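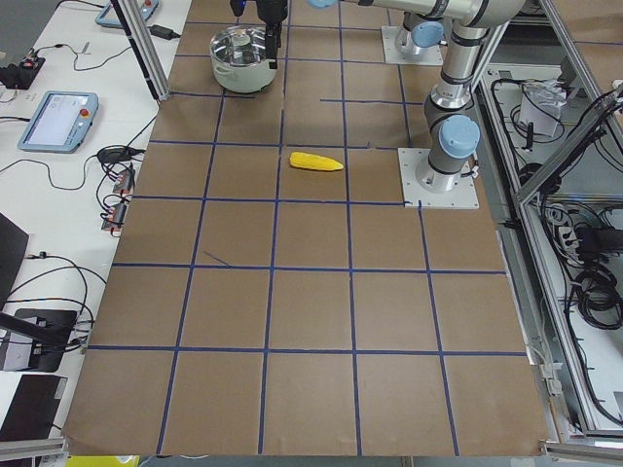
Attachment 1: corn cob on the grid, gripper by the pot, side camera.

Ticket: Corn-in-pot episodes rejected at import, grid cell mismatch
Project: Wurkis
Opened by: Irén Szilágyi
Assigned to: Dirk Janssen
Opened: 8 Jan 2019
Priority: normal
Status: closed

Problem as reported

The importer is throwing out episodes from the corn-in-pot task. The start cell the operator types in doesn't agree with the cell the importer works out from the side camera. Total on disk for this task is 1,607 episodes. Of those, 952 imported clean. 41 are flagged "start cell mismatch". The rest haven't been run through yet and I have stopped the import until somebody looks at it.

Steps to reproduce:
1. Load any flagged episode in Dosby.
2. Turn on the cell overlay.
3. Compare the overlay to the tape.

On the flagged ones the overlay line is off from the tape line at the far side of the table. Near side looks fine.

Dirk Janssen wrote:
Is it every far cell or only some of them? Also, did anybody re-tape? The overlay is drawn from a saved corner file and it assumes straight lines all the way across.

Irén Szilágyi wrote:
Only some. All 41 have the corn in the back rows. Nobody has told me about re-taping. There is one horizontal line near the back that has a break in it and the two ends don't meet up. I don't know how long it has been like that.

Dirk Janssen wrote:
That would do it. If the operator reads the cell off the tape and the importer reads it off the corner file, they will disagree wherever the tape wanders. There is also a short diagonal bit of blue tape in a cell left of center. Can you check if the line finder is picking it up? Run it with the debug flag and send me one from the drop part of the episode too, with the arm over the pot.
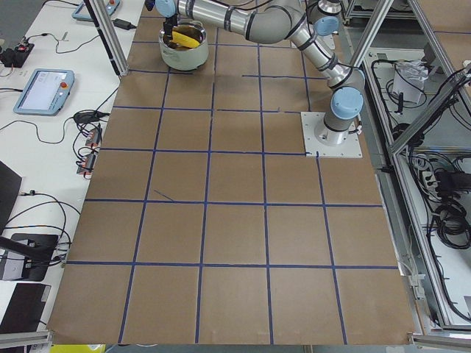 Attachment 2: gripper down in the pot, yellow object inside.

Irén Szilágyi wrote:
Debug output is in the ticket folder. The line finder does pick up the diagonal piece. It gets a low score and is dropped in most episodes, but in 3 of the flagged ones it was kept and the whole column to the left shifted over by one. So I think we have two problems, the broken line and the scrap.

The drop part is fine. The success check only asks if the object is in the pot at the end, and it doesn't use the grid.

Bernd Brandes wrote:
I run the afternoon sessions. We call the cell by counting from the near edge. If the morning people count from the robot side that would also give a mismatch, so please rule that out before anything gets changed. My sheet says "row 1 = nearest operator desk camera" which could be read two ways.

Dirk Janssen wrote:
Good point. I checked the flagged list against the session log. Both shifts are in there, and the rows are off by one, never flipped. So it is not the counting. The sheet should still be reworded.

Frauke Haberkorn wrote:
Question from the training side. Does the start cell get used as an input to the policy? If it is only for balancing the set, I would sooner keep the 41 with a "cell unknown" tag than lose them. Back row starts are the ones we are short on.

Dirk Janssen wrote:
Only for balancing. It is not fed to the model. OK with me to keep them.

Before we close, I want to be sure the front view has the same trouble, so we don't fix one camera and leave the other. That view also has the lid-on episodes, which use their own corner file.
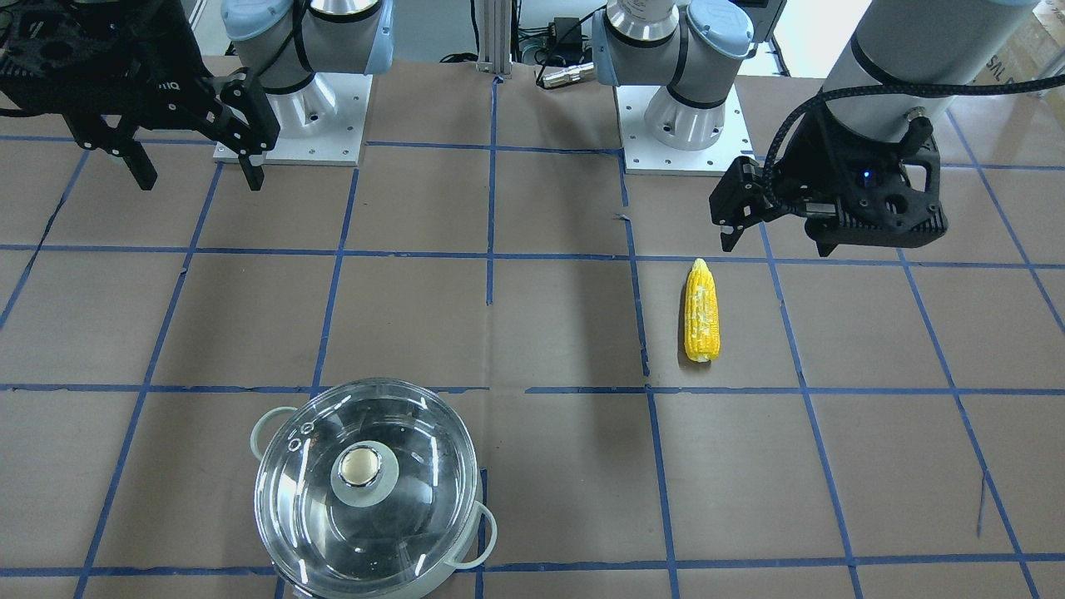 The saved corners for that view were made in an earlier week and the file had never been updated. I redid them by clicking every tape crossing by hand instead of only the four outside ones. With the new file the overlay follows the wavy strips, and the test batch agrees with what the operators typed.

Changes made:
- New corner files for side view and front view, every crossing clicked.
- Line finder now ignores any strip shorter than one cell side.
- Importer writes "cell unknown" and keeps the episode when typed cell and computed cell differ.
- Operator sheet reworded: row 1 is the row farthest from the robot bases.

Not changed: the tape. Please don't straighten it in the middle of a set. If it has to be redone, stop recording, put a note in the log, and make new corner files before the next episode.

Irén Szilágyi wrote:
Restarted the import with the new files. The 3 with the shifted column now come out right. The other flagged ones went in, either matched or tagged. Fine to close.

Bernd Brandes wrote:
New sheet is printed and on the desk.

Status changed to closed by Dirk Janssen.

6 comments hidden | 3 watching | Share (0)

Related tickets
Dosby: overlay drawn one step late on playback
Wurkis: lid-on and lid-off episodes saved to same folder
Wurkis: gripper width missing from left arm log
Operator sheet: add field for which arm did the pick
Importer stops on empty session folder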